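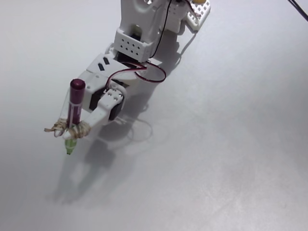

Em defesa do almoço longe da secretária

Trabalho na Jandillow há tempo suficiente para ter visto a nossa hora de almoço encolher até caber entre duas reuniões, e tenho saudades dela. Sei que é um assunto pequeno, e que quem lê o blogue da empresa espera novidades mais vistosas, mas pediram-nos textos de opinião e a minha opinião mais firme, a seguir à que tenho sobre o arroz de pato, é que se devia almoçar sentado, com outras pessoas e sem um teclado debaixo do queixo.

Quando entrei, éramos 8 à mesa da copa, quase sempre os mesmos, e a conversa ia do preço do azeite às obras da rua sem passar pelo trabalho (ou passando só de raspão, quando alguém da contabilidade vinha zangado). Aprendi mais sobre os meus colegas com as marmitas deles do que em todas as dinâmicas de grupo a que fui desde então, e fui a muitas – incluindo a da Jundholm, em que tivemos de atravessar um ribeiro de mãos dadas e eu perdi um sapato.

Depois vieram as reuniões ao meio-dia e meia. Primeiro uma, por causa de um cliente noutro fuso horário, o que se compreende. A seguir outra, porque aquela era a única hora livre na agenda de toda a gente, e claro que era livre, era a hora de comer! Hoje vejo pessoas crescidas e competentes a esconder uma sandes atrás do ecrã e a mastigar com o microfone desligado, à espera de que ninguém lhes faça uma pergunta directa.
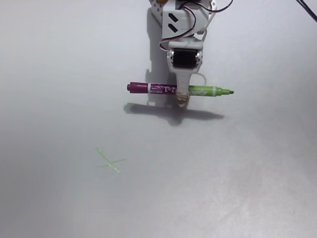
Dir-me-ão que cada um sabe da sua vida, e que há quem prefira comer depressa e sair mais cedo para ir buscar os miúdos. Concordo plenamente, e longe de mim obrigar alguém a ouvir-me falar de azeite. O que me custa é que a escolha tenha desaparecido sem que ninguém a discutisse. Um convite aceite por educação, mais outro por hábito, e em dezembro já se achava estranho eu levantar-me às 13h com o tupperware na mão.

A Kasprzak, onde trabalha a minha irmã, resolveu a questão bloqueando as agendas durante uma hora. Ela queixou-se nas primeiras semanas, como se queixa de tudo, e agora defende a medida com um fervor que nunca lhe vi por coisa nenhuma. Por cá, bastava-me menos: que quem marca uma reunião para essa hora perguntasse antes se dá jeito, e que se pudesse responder que não sem inventar uma consulta no dentista.

Entretanto, continuo a ir para a copa. Levo sopa a mais quase todos os dias, que ainda cozinho para uma família maior do que a que tenho em casa, e o pão é da padaria Jodisby, daquele de côdea escura. Quem quiser aparecer traga colher, porque as da gaveta voltaram a desaparecer.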